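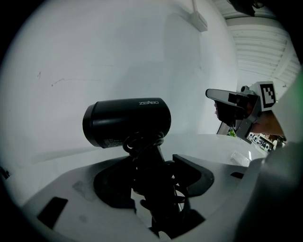

**How often do you need to check a hand-held gripper?**

Every morning before the first recording, and one more time after the lunch break.

---

I promised this thread to a few people who have the same kind of tool on their bench. It is the maintenance routine for our unit, which we call Jerkley. The name was given in its first week, when the jaw moved in small jumps. It moves well now but the name stayed.

---

First, what Jerkley is. A hand-held gripper with a trigger, light grey flat fingers, a dark jaw body, a square marker on top and a wide fisheye camera. You hold it and do the task with your own arm. Later the arm in our cell learns from the recordings. So if the tool is a little bit wrong, the arm learns the wrong thing very faithfully.

---

The morning check begins with no power. I hold the tool by the body and press on the fingers from the side with my thumb. A small flex is normal, it is plastic. What I am feeling for is a click. A click means a finger screw is loose, and then everything after it is a waste of time.

---

There are four screws for the fingers on ours. I tighten them by hand with the short hex key until they stop, then a very small turn more. Please don't use the electric driver. The plastic under the screw head goes white first and then it cracks, and you will see the white part only if you take the finger off.

---

Next the jaw. Open fully, measure between the fingertips with the caliper, write it in the book. Our number is 62 mm. If I read anything smaller, I look for dirt in the rail before I touch any setting. Most times it is dust or a piece of hair.

---

For the rail I use a dry brush, then a lint-free cloth with a drop of alcohol. No oil! I made this mistake in July. The oil felt wonderful for two days, and then it had collected all the dust from the room and made a grey paste.

---

I spent a full afternoon removing this paste with cotton sticks. Sebastian Ghiță, who shares the bench with me, drew a small oil can with a cross through it on the lid of the tool box. It is still there and I have to look at it every morning.

---

The marker. Ours is a white square with a black pattern, mounted on top of the gripper. The tracking software reads it in every recording, so it must be flat, clean and dull. If it is shiny, the ceiling light makes a bright patch and the pattern is lost for a moment.

---

How I check the marker: I put a steel ruler on it and look against the window. If I see light under the ruler in the middle, the print has lifted from its plate. I don't press it back. I peel it off and put a new one, with the plate cleaned first.

---

Print the marker on matte paper and measure it after printing. Printers like to "fit to page" when you are not looking. One of our earlier prints was slightly too small and all the distances came out slightly too long. It took us very long to think of the printer.

---

The lens. A fisheye lens sees almost everything, including your own hand and the body of the tool, and that is fine, they are always in the same place. A fingerprint is also always in the same place, and it is not fine. Blow first, then wipe from the centre to the outside. Never wipe a lens that still has dust on it.

---

I also look at the black ring around the picture. It should be the same on all sides. When one side gets thicker, the camera has moved in its holder. We keep a reference picture on the computer and compare by eye. It takes less time than making coffee.

---

Somebody asked me if you must calibrate again each time the camera comes out of its holder. My answer is: always. Even if it went back with the same screw in the same hole. I have wanted very much for this to be unnecessary and I tested it, and the result was bad.

---

About the weight. Jerkley is around 700 grams. It doesn't sound like much, but the person who records feels it in the wrist quickly, and a tired wrist makes the tool hang to one side. We change hands or change people before that happens. I count this as maintenance too, please don't laugh.

---

Now the station itself. The tool is one half of the setup, and the objects are the other half. The hair dryer station is the one that gives me the most work, so I will write a little more about it.

---

It is a light grey moulded shell with a roughly round black opening. The dryer lies across the top and the coiled cord goes down with the handle. Black dryer, black cord, black opening. For the camera this is a difficult corner, and for the fingers also.

---

What I learned there: look at the cord before every session. If a loop of it stands up, it can come between a fingertip and the body of the dryer. Then the jaw reports that it is closed on something, but the something is cord. In the data it looks like a perfect grip.

---

The second thing is the shape. A flat finger on a round body touches only along a thin line. So any polish on the finger matters a lot. With a box or a book you would never notice that the finger surface is worn. With the dryer you notice.

---

My test for the surface is very simple. I close the jaw on a strip of ordinary paper and pull. New surface: the paper tears. Old surface: the paper slides out. When it slides out, I roughen the finger with fine sandpaper, always in the same direction, and wash off the powder.

---

If I have sanded the same finger many times, I replace both fingers as a pair. One new and one old finger do not meet in the middle any more. You see it when you hold the closed jaw against the light: there is a wedge of light at one end.

---

Our spare fingers come from Skallex, a small print shop here in Dotetport. I send them the file with the layer direction written in the message, with the layers running along the finger. The first set was printed the other way and broke at the root, and this was my fault. I had written nothing.

---

Light grey for the fingers was on purpose. We tried black first, and against dark things the edge of the finger was hard to find in the recordings. In grey I can see where the finger ends. Against the grey shell it is a bit less clear, but still good enough for us.

---

The trigger. It has a small return spring, and springs get lazy. I press the trigger fully and let it go with the tool pointing up, then down. The return must be the same both times. If it is slower pointing up, I change the spring and don't wait for the weekend.

---

We change the spring every four weeks anyway. It costs less than a bus ticket, and an unclear trigger costs us a day of recordings. I keep the spares in a pill box with the type written on the lid, they look too similar to other springs in the drawer.

---

The log book. It is paper, it hangs on a string from the bench, and it has columns for the jaw opening, the marker, the lens, the spring and "other". Sebastian wanted a spreadsheet. We tried a spreadsheet. The laptop was always in use by somebody and the lines stayed empty.

---

Last entry, copied here exactly so you can see how boring it should be:

> Friday, September 19, 2025. Jaw ok. Marker ok. Lens cleaned, small spot upper left gone. Spring ok. Other: paper test slides on one finger, sanded, now tears. E. Koutsoukos

---

One repair that isn't in the routine. The cable of the camera broke inside, near the plug, and the video froze only when the wrist was turned. I searched in the software for too long. Now I bend the cable gently near each plug during the morning check while the live picture is open.

---

For the new cable I added a loop of soft tape to hold it to the body, with some slack before the plug. The tape is called Hung, from the hardware store near my house, I have no idea who makes it. It doesn't leave glue when you remove it. Any soft tape that comes off clean will do.

---

Storage: jaw open, fingers touching nothing, lens cap on, marker side up. If you store it closed, the fingertips press on each other all night. Ours became slightly bent over one long holiday. Warm water brought one of them back, the other went in the bin.

---

A reply to the question about gloves: we don't wear them. With gloves I can't feel the small click of a loose screw when I press on the fingers. Clean dry hands, and no hand cream before work. I know, in winter this is unpleasant.

---

And to the person who asked for the finger file: I will put it up when I have fixed the root, where it joins the jaw. It needs a bigger radius in the corner. The new version is with Skallex now and should be ready to collect on Tuesday.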